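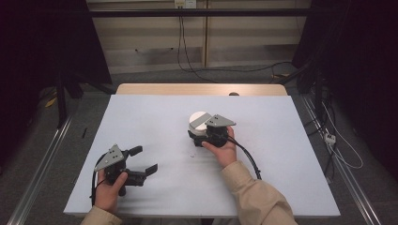 Sigrun Rustad
Songwriter and one half of Toft
26 Nov 2018

OK, the record is done. It's called Fledstead, it has eleven songs on it, and the label would like me to be mysterious about it until it's out. So here's a thread.

First, the name. Fledstead is what my grandmother called any house where everybody had moved out but left their coats. She may have made the word up. I've looked for it in two dictionaries and a library and I've stopped looking.

We recorded it in October in a rented house with a piano that had one dead key, the B flat below middle C. Four of the songs are in B flat. We knew about the key before we booked the place. We booked it anyway, it was cheap.

If you listen to "Tutley" on headphones you can hear me hit the dead key in the second verse and then sing the note a little louder, like someone covering for a coworker.

"Tutley" is the single, by the way. It's out now. It's five and a half minutes long and the chorus arrives after the three-minute mark. The label asked if the chorus could come sooner. We moved it up by one bar and everyone agreed it was much better.

Several people have written to ask whether "Tutley" is about them. It's about a bus stop.

One person has written to ask whether it's about the bus stop by the feed store. Yes. Hello. I hope you're well.

Next: the drums. There are very few drums. Our last record had 15 drum tracks on one song and a review called it "busy," so this time we went the other way and I'm sure I'll enjoy reading that it's "sparse."

Most of what sounds like a drum on "Lesser Roads" is a suitcase. What sounds like a suitcase is a drum, tuned badly. I'm told I should save this kind of thing for interviews but I'm also told there aren't any interviews.

There are strings on two songs. I wrote the parts myself, over a long weekend, with a book. The cellist looked at page one and asked very kindly which octave I had meant. I said whichever she liked. She picked the right one, and you should all be grateful to her.

The last song is called "Trustness." Yes, I know the word is trust. I sang it wrong on the demo, at night, into my phone, and then spent three weeks trying to sing it right, and every correct version sounded like an ad for a bank.

So it stayed. My old English teacher follows this account and I'd like her to know it was discussed.

Also on "Trustness": that's the phone recording you're hearing for the first minute. The refrigerator is in the left channel. We tried to filter it out and the song got worse, so the refrigerator plays on the record and has not asked for a credit.

Formats. There'll be vinyl, 200 copies, on plain black. I wanted a color. I asked what a color would cost and then I found I'd always loved black.

There'll also be a cassette. I don't own anything that plays a cassette. The other half of Toft has a car that does, so the listening party will seat four, five if somebody's small.

And yes, it'll be on streaming. The last one had a song that got to 4000 plays, which paid for a sandwich. A good one - I got the side salad.

Some of you asked if we're touring. We're playing a few shows in the new year, just the two of us, one guitar and whatever piano is already in the room. If you run a place with a piano in it, please write to me. If it's missing a B flat, say so, we've rehearsed for that.

No, we won't be doing the old cover at the shows. You know the one. I did it once, at a wedding, as a favor, and I'm going to be hearing about it at my funeral.

(If it's your wedding, I will do the cover. Same fee as last time, which was dinner.)

Somebody has just replied that track six isn't on the list I posted this morning. Correct, I left it off by accident. It's called "Second Coat" and it's my favorite, so you can see how well I'm handling all this.

Full track list, fixed, goes up later today. Lyrics too, once I've decided how to punctuate "Lesser Roads." At the moment it's one sentence with a comma I don't trust.

Right, I'm off to sign the record sleeves. My signature has gotten shorter with every one, so if you want the full Rustad, order early.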